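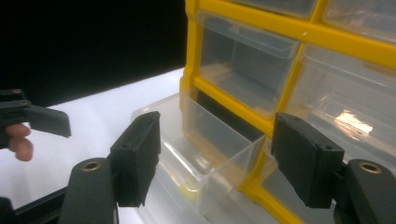 Small parts kitting: what happens to the bench people when the cell goes in

Forum: Shop Floor Automation > Light Assembly

benchline_4
We kit small hardware for the Vandham valve line. Screws, clips, springs, all out of plastic drawer cabinets. Three operators per shift pull a drawer, take what the card calls for, close the drawer, next card. Management wants the drawer pulls automated by July, with demonstrations recorded by our own operators using hand-held grippers, two at a time. I am the lead on the bench side. Question for anyone who has been through it: what did the job look like afterward? I have the vendor's answer already and would like a different one.

torque_stripe
Went through it at the Bemside plant. Headcount on the bench went from four to two. The other two moved to incoming inspection at the same grade. The two who stayed do restocking, fault clearing and anything the cell rejects. Throughput per shift was flat for the first months. Pick errors dropped.

kp_relay
Flat throughput matches ours. Drawers are a bad first task. Clear plastic is hard for the vision side: glare off the front, and you see the back wall through the front wall. Then you have to pull without tipping. If the drawer has no stop it comes all the way out and you have a loose box on the table.

benchline_4
No stops on ours. Full removal is normal practice; people set the drawer down in front of the cabinet and pick from there.

kp_relay
Then keep it that way and train it that way. Pads on both side walls, low grip force, lift slightly at the lip. Putting the drawer back in the slot is the harder half. Budget more demonstrations for the return than for the pull.

m_okta
How many demonstrations are they asking for?

benchline_4
200 per operator to start, total of 3,000 across both shifts. Recorded on paid time but inside the normal shift, with no change to the kit target. That is my main complaint.

torque_stripe
Get that changed before anything else. We logged 1,364 demonstrations before anyone adjusted our target, and the bench ran behind the whole time. The shortfall was charged to the operators on the weekly sheet.

dl_fixture
I'll disagree with the general direction here. The recording work is easier than the bench work and it pays the same. My wrists were better during those weeks. Some people on my shift asked to stay on it.

torque_stripe
Easier for the hands, maybe. You are also handing over the method. Our fastest picker had a way of tilting the drawer with one finger so the clips slid to the front. The cell does a version of it now. Her rate stayed where it was.

dl_fixture
Every time study did the same thing with a stopwatch. The method belonged to the company before this too.

m_okta
Both can be true. We got a recording premium written into the local agreement, paid per hour on the grippers. Small, but it put the work on paper as a separate task with its own job code. Ask for the job code even if they refuse the money.

benchline_4
Job code is a good point. Which classification did you put it under?

m_okta
Setup, not assembly. Setup was one grade up for us. Check your own sheet.

kp_relay
Practical item. The hand-held units get heavy over a full hour if you run one in each hand. We rotated every 25 minutes and put a mat on the table edge for the forearms. Also log which cabinet each recording came from. We had Gedis cabinets on one bench and Ağca on the other, and the drawer clearance was different enough that mixed recordings gave poor returns.

benchline_4
All ours are the same model, bought over several years. I will measure the slots anyway.

dl_fixture
Measure with the drawers loaded. Ours sagged.

torque_stripe
One more on fault clearing. Get it defined. At first it meant pressing reset. By the second month it meant pressing reset, picking up spilled springs, finishing the kit by hand and entering the fault on a tablet, with about the same time allowance. The people who stayed on the bench were the ones carrying that.

benchline_4
Noted. Meeting with production is at 2:30. I am bringing the target, the job code and a written definition of fault clearing. Will post what they agree to.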